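Valtbridge Newcomers Board
Work and Residence > Permits, Renewals, Appeals

Topic: Changed employer while renewal is pending - do I start again?

marlow_kettle
I hope this is the right section. I work in Valtbridge for a logistics company and my work permit was tied to them. I sent my renewal in April, in good time, and I have the receipt letter. Now a second company, Klinhom, has offered me a better position. They want me to begin in July.

My question is simple but I get a different answer from every person. If I change employer while the renewal is pending, do I lose my place in the line and begin again from zero? Or can the new employer be added to the same file? My present contract has a notice period of 16 days, so I cannot wait very long with the decision.

I am not a native speaker, so please excuse me if I use the wrong term for something. I have read the pinned guide two times and it does not speak about this case.

tin_orchard
You do not start again if the job title stays in the same category. Your new employer sends a change notice, you attach a copy of the receipt letter, and the office puts both in one file. I did it last year. It took 2 months and I worked the whole time.

pellam99
Careful with that. I did the same as tin_orchard and they treated it as a new application. New fee, new photos, new everything. The officer told me the first renewal was "withdrawn by conduct" because I had left the job it was based on. I never wrote a letter to withdraw anything.

tin_orchard
Did you leave before the change notice was received or after?

pellam99
Before. Four days before, if I count correctly. My old boss did not want me in the office after I gave notice.

tin_orchard
Then this is the difference, I think. In my case the notice was stamped before my last day.

pellam99
Maybe. But a person should not lose a renewal for four days, and the pinned guide should say it in big letters.

quiet_ferry
I want to add something that both of you are leaving out. There are two kinds of permit with almost the same name. One is for a named employer and one is for a named occupation. With the second kind you only inform the office, you do not ask. marlow_kettle, please look at the second page of your permit letter, near the bottom. If you see a company name in the conditions, it is the first kind.

marlow_kettle
Thank you all for the fast replies. I looked and there is a company name. So it is the first kind, unfortunately.

The job title at Klinhom is "planning coordinator" and my title now is "dispatch coordinator". Is this the same category? The duties are almost the same, only there is more work with schedules and less with drivers.

quiet_ferry
The title is not so important. They look at the duties and the salary. Ask Klinhom to write the duties in the letter in plain sentences, and ask them to use the same words as in your old letter where the work is truly the same. Where it is different it must say so. Please do not let them copy a description that is not correct. I have seen a refusal for this, and it was much harder to repair than a delay. 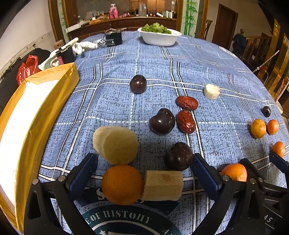 Page 2 of 3

bramble_sixpence
Continuing from the last page. I agree with quiet_ferry about the duties, but I do not agree that you should do it alone. Pay for one hour with an immigration lawyer. I paid 90 at the Grondale legal center and they read everything, including the contract. They found that my new employer had put the wrong start date in two places.

pellam99
Ninety is a good price. The first office I called asked for 423 only to open a file, and they could not tell me if this included a reply to the permit office. It did not.

tin_orchard
I still say a lawyer is not necessary for a change notice. It is one form. The lawyer fills in the same boxes as you.

bramble_sixpence
The form is easy, yes. The order in which you do things is the part that costs people their permit, and pellam99 is the proof of it. I am not saying to hire someone for the whole case. One hour.

tin_orchard
Fair. For one hour I would not argue.

oat_signal
Does somebody know if travel is possible during this time? I have a similar case, but my receipt letter came from the Briltedden office and it says nothing about leaving the country.

quiet_ferry
oat_signal, please open a new topic for this. The rules for travel are separate and the answer will be lost here. In short: do not book anything until you have it in writing.

oat_signal
OK, I will do it. Sorry for the interruption.

marlow_kettle
I called the Grondale center this morning and I have an appointment. I also spoke with Klinhom. They are willing to send the change notice first and to let me give my notice only after it is stamped. They were quite relaxed about it, which surprised me - I was afraid they would offer the position to another person.

One more question. Should I tell my present employer before the notice is stamped? I have a good relation with them and I do not like to hide it.

pellam99
No. I told mine early because I wanted to be polite, and you have read what happened.

bramble_sixpence
I would ask this at your appointment. It depends on your contract also, and not only on the permit. Take the contract with you, all pages, and the receipt letter.

marlow_kettle
I will take everything. I will write here again when the notice is stamped.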